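2019-05-21

Spent the morning on the equipment list again. Crisanto wants a number by the end of the week and I keep giving him a range, and he keeps telling me a range is no use to him. Fair enough. I sat down with coffee and the three quotes and tried to get to one figure.

Skenov came in cheapest per pair of hand-held grippers, but the quote leaves out the fingertip pads, and we go through those. Derneser includes two spare sets with every pair and charges more for shipping. Lytvynenko sent four pages and I still can't find the price of a single replacement arm in them. I wrote back and asked. Last time they took nine days to answer, so I'm not holding the budget open for it.

What I have so far:

Pads. 48 for the first order. Crisanto thinks that's too many. I think he has not looked in the drawer lately.

Storage. 22 memory cards, all the same size and make this time. The mixed lot we have now costs us an hour every time somebody has to sort it out.

Small parts. Screws, pivot caps, a bag of spare rods. I had this down as "misc" and he crossed it out and wrote "what is misc" next to it. It comes to $106. Now it has its own line.

Shipping to Clemstead. Still a blank. Derneser's figure is for one box, and I don't believe it will all fit in one box.

Total without shipping or the grippers themselves is $1234, a number I typed in and then checked twice because it looked like I'd made it up. It's right. The grippers go on a separate sheet, because they come out of a different pot of money and we argue about them separately.

The argument today was two pairs or three. With two pairs, one breaks and half the work stops. With three there is one on the shelf, and he hates paying for things on a shelf. I said we could buy two now and put the third in for June. He said that in June I will say the same thing about a fourth. Probably true.

We also went back and forth on small objects. He wants to know if the standard pads are good enough or if we need to price the finer ones, which Derneser sells at nearly double. Beads are what I keep using to think about it. They're round and shiny, and a string of them bends whichever way it likes. If the ribbed pads can manage bracelets, I can leave the finer ones off the list for now and nobody has to sign for them. I'd like a longer stretch of work to go on before I say so in writing — a few objects on one afternoon is not much to base an order on.

Bracelets on the striped sheet, the teal and amber one in the blue pads:

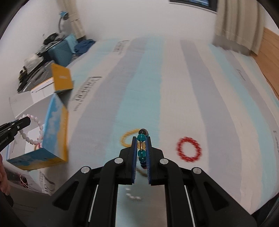
To do tomorrow

Call Derneser and ask about two boxes. Get the weight of each one, too.

Ask Skenov what their pads cost on their own, and if theirs fit the other make.

Move the finer pads to the "later" page, with a note saying why.

Send Crisanto one number. Not a range.

Also I need to buy coffee. That one isn't in the budget.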